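Chapter 4
Setting Up the Home Robot Before the First Run

In the previous chapter we installed the Iltix software and connected the arm controller. Now we prepare the machine itself. The robot used in this book is the Ladefoged mobile arm with the Devance gripper, but most of the steps are the same for other models.

The work is done first in simulation and after that on the real machine. A wrong value in the gripper file costs nothing in the simulator. On the real arm the same mistake can bend a finger. At Rerkside, where I learned this work, we kept one printed sheet for each robot, and every changed value was written there by hand.

Before you begin, set the fingers to 45 mm open and the speed limit to 900 mm per minute. Do not change both values in the same session.
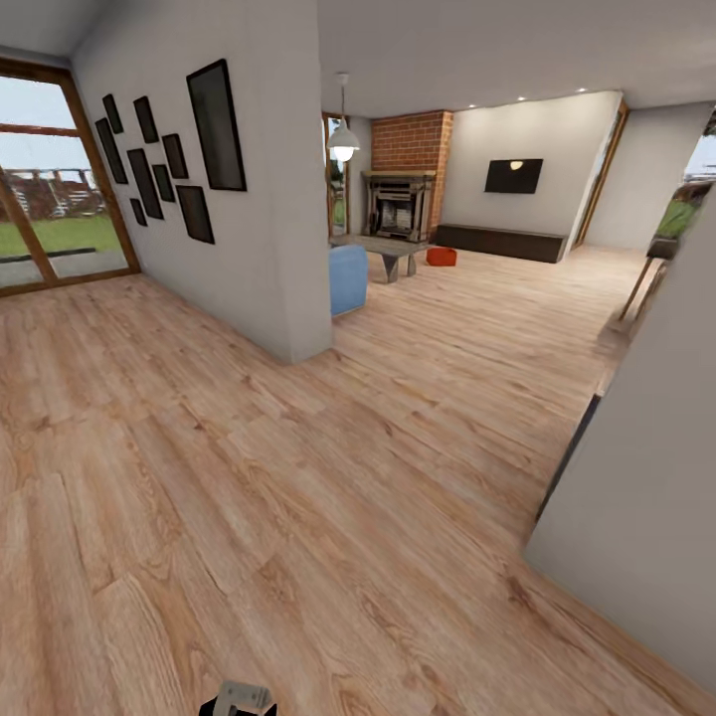 4.1 CAMERA VIEW AND GRIPPER POSITION

The simulated house has a wide plank floor with free space in front of the robot. Look at the bottom edge of the view, slightly left of the center. Only the tip of the gripper is visible, with a pale gray finger pointing up over the boards. Compare your own view with it, then write the arm position on the sheet.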